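# Keeping a hand-held gripper in line
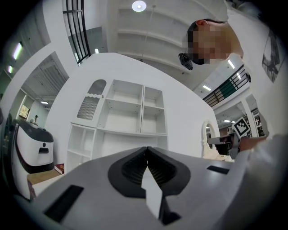 *A square marker held up beside the gripper, with the white shelving unit behind.*

Theresia Wyss looks after one hand-held gripper at Floltano. She has had it since September, when the person who set it up moved to the Zasov office and left her a folder of notes and a bag of spare screws.

The tool is carried by hand and records as it goes. An operator picks things up with it, puts them on shelves, takes them down again, and the recordings are later used to train an arm to do the same jobs. Wyss does some of the recording, but most of her day goes to setup and checks.

"People think the work is the picking," she says. "The picking is easy. Getting the camera and the fingers to agree about where they are takes the morning."

She starts with the finger. It rises out of the housing in the middle of the tool, and it has to come back to the same place each time the grip opens. Wyss opens and closes it 34 times before the first recording and watches the reading on a laptop. If it drifts, she takes the finger off, cleans the seat with a dry cloth and puts it back.

"Dry cloth only," she says. "I used alcohol once and it took the coating off the pad. I had to wait a week for another one."

After that comes the marker check. A printed black-and-white square is held up in view, tilted one way and then another, and the software works out its position from the pattern. Wyss wants 7 good readings in a row. The tilt matters more than new operators expect.

"If you hold it flat every time, you get a nice number and it means very little. Turn it. Bring it close, take it out to the side where the lens bends everything. The side is where you find out if the mount moved."

The mount has moved on her twice. The first time, a screw had backed out, and she found it in the bottom of the carrying case. The second time the bracket had a hairline crack. She printed a new one and kept the old one in a drawer so she could show people what to look for.

Lighting is the other thing she checks. Ceiling lights can wash out the white squares on a marker, and white furniture makes it worse. She lowers the exposure one step at a time until the edges of the pattern come back, writes the setting on a strip of tape and sticks it to the laptop.

The log for this tool stood at 3,762 grips when we spoke. Wyss changes the pads on a schedule she worked out herself, after finding that the one in the notes ran too long. She also swaps the cable every 5 weeks.

"The cable looks fine right up until it fails," she says. "You lose the whole recording, and you don't know until you sit down to copy it."

Asked what she would change about the tool, she names the weight first. By the end of a long session her wrist is sore, and a tired operator starts to let the tip sag. She would also like the screws on the underside to be the same size as the ones on top. At present she carries two drivers.

She has been rewriting the notes from the folder as she goes. The section on the marker check is finished. The one on cables is still a page of handwriting, and she plans to type it up before the second tool arrives from Zasov.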